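Wunero Home Clothes Care
Progress report to the Nerkier Fund, second period, up to December

Summary of the period

In the second period of the grant we moved from preparation to work inside the homes. In the first report I wrote that the plan was ready but the visits had not begun. Now I can report that 14 households in Wumerstead and in Tran have joined, and all of them have had the first visit. Most have also had the second. The two households that are still waiting for it have asked us to come after the new year, when their relatives have gone home, and we agreed to this.

I remind the reader shortly what we promised. The grant is for helping families who live in small rooms to sort, fold and store their clothes, so that the clothes last longer and less is bought again or thrown away. We do not give furniture and we do not do the housework for people. We come to the home, we work together with the person for one morning or one afternoon, and we leave a printed guide.

How a visit goes

The first visit begins always with the bed. In the application I wrote that we would use a folding table which we bring with us. After the first homes we stopped carrying it. In many bedrooms there was no place to open it, and the person was anyway going to fold on the bed after we left. It is better to learn on the surface which you will use.

So we ask that the bed is made before we come, with its cover on and pulled straight. Then the clothes are brought out in small amounts and put at the head of the bed, and the lower half stays free for the folding. It sounds a small matter, but when everything from the cupboard is put out at once people lose their courage. In one home in Wumerstead we made this mistake and the person was still sorting when her children came from school. She was polite about it. Since then we take one shelf or one drawer, finish it and put it back, and only after this we take the next.
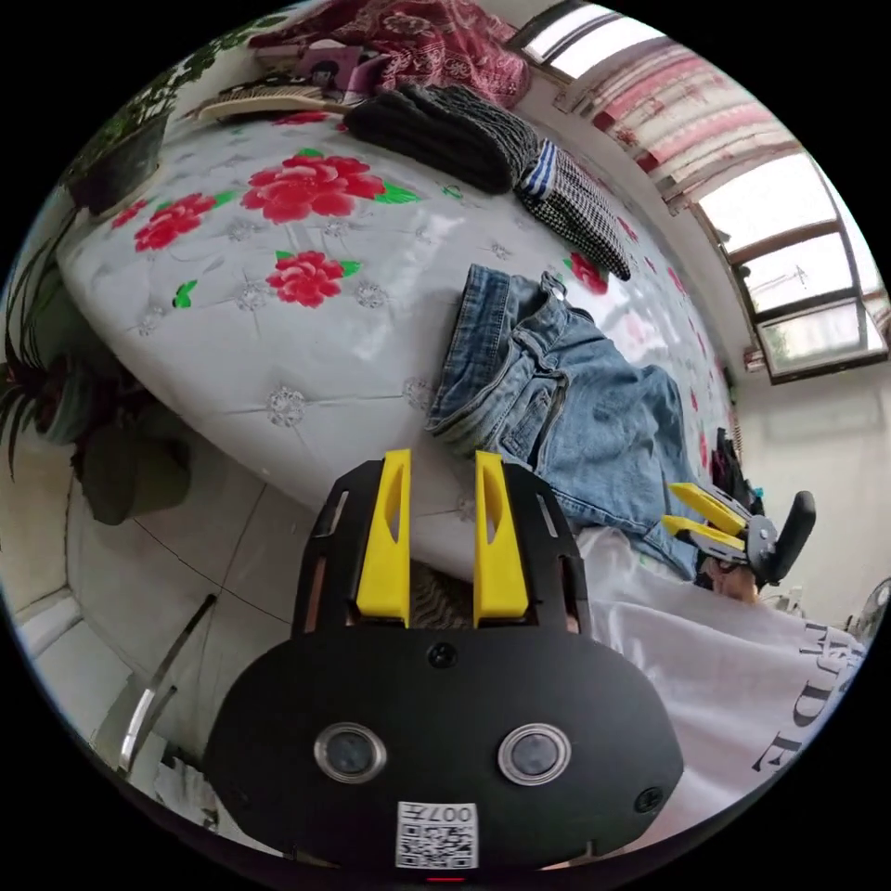
Jeans are the piece we teach first. They are heavy and they keep the fold, and almost every household has more of them than of any other trousers. The steps in our guide are these:

Close the button and the zip.
Lay the jeans flat and put one leg on the other, with the back pockets outside.
Push the point of the seat inward so that the side is straight.
Bring the hems up to a little under the waistband.
Fold again in two or in three, according to the depth of the shelf.

In the first version of the guide we had the step about the seat at the end. Several people told us that it did not work like this, and I tried it myself at home and they were right. The corrected version has been in use from the fifth home onwards. I have also posted the corrected page to the earlier four.

Knitted clothes are taught second. The main message is that they should lie and not hang. We met many jumpers with long shoulders from the hanger, and for some of them it is too late, but they are still good for the house. We fold the sleeves to the back, then the body in three, and we put them in a pile which is not higher than the hand is long. I do not insist about the pile when the shelf is small.

What was different from the plan

The Fund asked me last time to be open about the things that go in another direction, so I list them here with more detail than before.

The smooth bedspreads. We did not think about this at all in the planning. Many families have a shiny quilted cover on the bed, often a present from a wedding or from the mother, and they are proud of it. Thin cloth slides on it. A T-shirt which you fold nicely on cotton opens itself when you turn to take the next one. Jeans are quite well behaved because of the weight, and this is one more reason that we begin with them. For shirts and blouses we now suggest to lay a towel on the cover first. Two people also worried that buttons and zips would catch the stitching or the decorations, and I think this worry is correct. The towel solves it too.

Blankets. In the application there was no word about blankets, and in practice they are the biggest problem of storage in a small room. In the day they have no place, so they are folded at the head of the bed or against the wall, and everything else is then put near them. We tried to find a general answer and we do not have one. In homes where the bed has space under it, we propose a flat bag. In the others the blanket stays where it is, only folded smaller, and the clothes are kept away from it while we work. 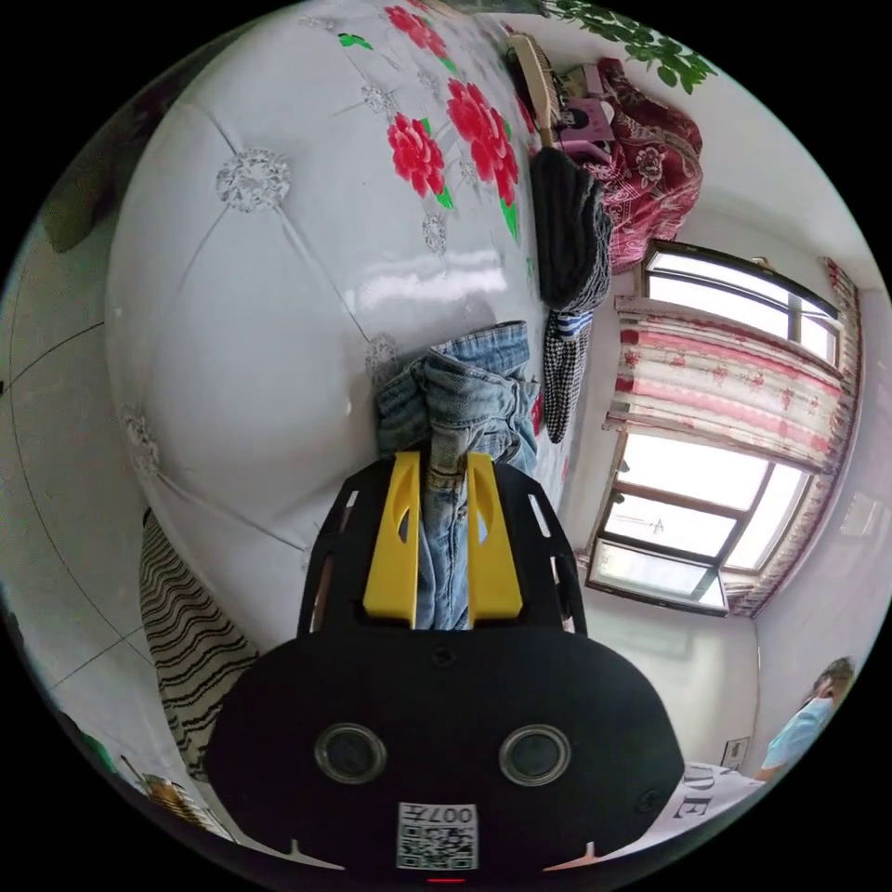 The light. I had written in the plan that visits can be in the evening for people who work in the day. We did three evening visits and then stopped offering them, except if there is no other possibility. Dark blue and black look the same under a weak lamp, and marks are not seen. By the window, in daylight, the person decides quickly what is for washing, what is for mending and what is for the shelf. For those who work we now propose the early morning or the weekend. It makes my timetable more difficult but the visits are better.

The third pile. Our method in the beginning had two piles, to keep and to give away. People did not like it. They said it felt like an examination. With a third pile, for clothes that are good but for which one has to do something, like a new button or a shorter hem, the mood became much more relaxed. The danger is that the third pile is never touched again. On the second visit I ask to see it before anything else, and I bring needles and thread. In most homes it had become smaller. In one home it had become larger, and we laughed, and we sewed together for the whole visit.

What the households say

I have the answers of the households from a short conversation at the end of the second visit. I write them down in the language of the person and translate them after, so the words are mine but the opinion is theirs.

The most frequent answer is that mornings are easier. One mother in Tran said that her son now finds his school trousers alone, and before this she was called every day. A man who lives with his father said that he discovered he had four grey jumpers, and that he will not buy a fifth. An older woman said that she liked the company more than the folding. I think this also should be in the report.

There was critic too. Two households found the guide too long, and one said that the drawings are too small for her eyes. One person felt that the first visit was rushed. She was right, I had another appointment in the same morning. I have now only one home in a morning.

Folding is learned more quickly when the person holds the clothes and we do not. In the beginning I showed everything with my own hands and the person watched, and at the second visit a good part was forgotten. Now I sit or stand at the side and speak. It takes more time, it is sometimes hard for me to keep my hands quiet, and the jeans are turned over more often than needed, but in the second visit I see that the shelf has stayed in order.
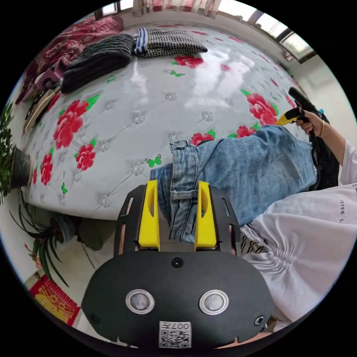 Zerrin Uysal

Money and materials

From the grant we have spent 1826 pounds in this period. The largest part is travel between Wumerstead and Tran, where the bus does not always fit with the hour of the visit. After it come the printing, the flat storage bags and the sewing materials. The folding table was bought in the first period and I have lent it to the mending group, so that it is at least useful to somebody. I ask the Fund to tell me if it must be sold instead.

We printed 100 copies of the guide. A number of them have the old page with the step in the wrong order, and in these I have put the corrected page by hand. I do not want to print again before the drawings are made larger. The offer of the printer for the new version is 200 pounds. This is inside the line for materials, so I do not need additional money, only the agreement of the Fund that the line can be used for a second printing.

The hours are as planned, with a small difference: less hours for preparation, more for the second visits. The table with the hours is sent separately, in the form which the Fund uses.

Next period

The two remaining second visits will be done first. After them I would like to do a short third visit, only half an hour, in the homes which want it. It was not in the application. The reason is the change of season, when winter clothes go down from the shelf and the light ones come up, and this is the moment when the order is easily lost. If the Fund prefers that I use these hours for new households, I can do so. There are names on the waiting list, more in Tran than in Wumerstead.

The guide will get larger drawings and fewer words. I want to add one page about folding on the bed, with the towel and the slippery covers, and half a page about children's clothes, which many parents asked for. I will also write something on blankets, even if it is only a few possibilities to choose from.

Questions on which I need an answer from the Fund:

1. Can the materials line be used for the second printing?
2. Third visits in the present homes, or first visits in new ones?
3. Should the folding table be sold, or can it stay with the mending group?

An answer to the first question before the end of January would be a help, as the printer keeps his price only until then. The other two can wait until our next call.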